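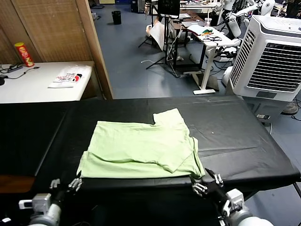
Caring for Painted and Oiled Timber Furniture

Pornerby recommends that painted cabinets be dusted weekly with a dry, soft cloth. Spills should be blotted at once and the colour checked once the surface has dried. Harsh sprays and scouring pads must not be used.

Oiled tops require a fresh coat every 7 months. Apply the oil sparingly along the grain, wait five minutes and wipe off any excess. Two thin coats are preferable to a single heavy one.

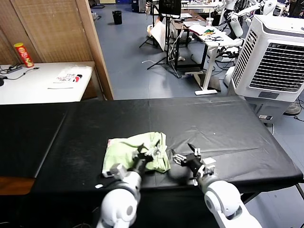 Drawer runners and hinges should be cleaned before any wax is applied. Protect the work table with a plastic sheet, such as the black one shown, and keep a spare cloth within reach. Rub a little Dinu wax along each runner and open and close the drawer two times.

Customers may obtain replacement handles from the Gatero counter.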